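冬天的手，和一双织了八个月的手套

12月23日，晚上，暖气片咕噜咕噜响，我终于把那双手套的最后一个线头藏进去了。

没错，就是四月份在这里嚷嚷过要织的那双。当时我信心满满地写“五一之前肯定戴上”，底下还有人留言问我五一戴手套干嘛。行吧，现在至少季节对了！

先说说为什么非要自己织。我手小，手指又偏短，外面买的手套指尖总是空出一截，按电梯按钮都得先把那截空的捏扁。露指的试过，骑车的时候手指头冻得跟胡萝卜似的；连指的也试过，暖和是真暖和，可是掏钥匙、掏手机、掏纸巾，每掏一次脱一次，一个冬天丢了两只，还都是左手的（剩下那两只右手的现在套在暖水袋上，物尽其用）。

所以今年春天我下了决心，织一双五指的，深灰色，罗纹，手腕要长，长到能塞进羽绒服袖口里，风钻不进来的那种。

毛线是在Wanwood买的。这家店藏在菜市场后面那条巷子里，门脸特别小，进去之后线团一直堆到天花板，我每次去都说只看看，每次都拎着袋子出来。这回挑的是Privell的羊毛混纺，号码714，色卡上写的是“炭灰”，在店里灯光下看着发蓝，回家一看又发绿，拿到阳台上才是正经的灰。买深色线的朋友听我一句劝，一定端到门口去看，别怕老板嫌你麻烦。

织罗纹这件事，我以前一直有点瞧不上。不就是上针下针来回倒嘛，新手第一条围巾都是这么来的。可是围巾织错一行，往脖子上一绕谁也看不见；手套织错一针，它就端端正正长在手背上，你喝口水都能看见它。我第一只的手掌拆了三遍，第三遍拆的时候线都起毛了，软塌塌的，跟煮过头的面条一样，我妈在旁边看着，说你要不还是买一双吧。

我偏不。

真正折磨人的是手指。手掌部分一圈一圈往上转，电视剧看着看着就织完了，很解压；到了分指的地方，针目得拆成几份，暂时不织的用别线穿着挂在一边，四根短棒针支棱在手里，像捧着一只刺猬。小指头那一圈，我照着图解起了13针，套上去血都不通，拆了改宽一点，又能塞进去一支铅笔。图解上的尺寸是按别人的手画的，这道理我懂，可是真到自己头上还是要生气。

后来我想了个笨办法：每织两圈就往手上套一次。慢是慢，可是再也没返过工。唯一的问题是套的时候针还在上面，中指关节被扎了好几回，洗碗的时候沾到洗洁精，那个酸爽。

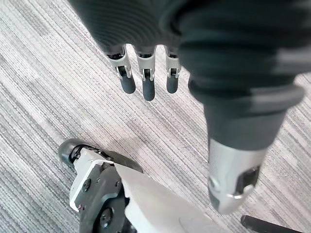
然后就是漫长的夏天。三十几度的天，谁愿意往腿上摊一团羊毛啊，我把它塞进Lacson的铁皮饼干盒里，盒子塞进衣柜最上层，心安理得地忘了它整整一个夏天，连带着秋天的前半截。十月底翻秋裤的时候盒子掉下来，砸在我脚背上，我才想起来还有一只半手套等着我呢。

重新捡起来是最难的一关。针停在无名指中间，我完全不记得织到第几圈，当时记在一张超市小票背面，字已经淡得看不清了（热敏纸，大家千万不要拿热敏纸记东西，血泪教训）。只好对着织完的那只一行一行数，数到27就被快递电话打断，再数，又被锅里的水打断。最后我干脆不数了，拿两只叠在一起比长短，差不多齐就收针。你别说，戴上还挺好，左手的无名指大概短那么一点点，不说没人看得出来。我现在说了，你们也当不知道吧。

大拇指我想多聊两句，因为好多人问过。大拇指不是在手掌侧面随便开个洞就行的，得往外加针，加出一个三角形的小片，手握起来的时候那块才不会绷着。我头一只就没加，偷懒嘛，结果戴着去提菜，虎口那里勒得发白，整只手像鸭掌一样张不开。第二只老老实实加了针，舒服太多了，于是又回头把第一只的大拇指连带半个手掌重新来过。所以严格算起来，我织的不是一双，是差不多两双半。

再讲讲花了多少钱，这个也有人关心。线用了不到三团，我买了6团，剩下的准备给我妈织个帽子（她嘴上说不要，昨天已经偷偷拿软尺量头围了）。棒针是旧的。别线是从坏掉的毛衣上抽的。真要算工钱那就没法算了，隔壁街Stevby的橱窗里挂着一双样子差不多的，打完折的价钱比我的毛线还便宜，我路过的时候加快了脚步，没敢细看。

洗的问题：我是用冷水加一点点洗发水泡的，泡完用毛巾卷起来踩干，平铺在晾衣架上。别挂，千万别挂，湿羊毛往下坠，手指头一夜之间能长出一截来，我那条背心就是这么变成连衣裙的。泡过之后罗纹会松开一些，不用慌，干透了又会缩回去，摸着比刚下针的时候软多了。

今天早上是它们第一次正式出门。零下，有风，我骑车去买豆浆，手腕那截塞在袖子里，果然一点风都不进，高兴得我在红灯底下把手举起来看了半天，后面的大爷按铃催我。到了店里掏手机付钱，屏幕没反应，再戳，还是没反应。对，我忘了羊毛戳不动手机。最后还是把右手那只脱了，咬在嘴里，扫完码一嘴的毛。

有人说可以在食指尖上绣几针导电线，明天我打算去Wanwood问问有没有卖。要是没有，我就改用指关节试试，或者干脆带现金，反正豆浆也没几块钱。

帽子的图解我也开始找了，有合适的欢迎在下面丢给我，头围大的那种，我妈不让我写具体数字。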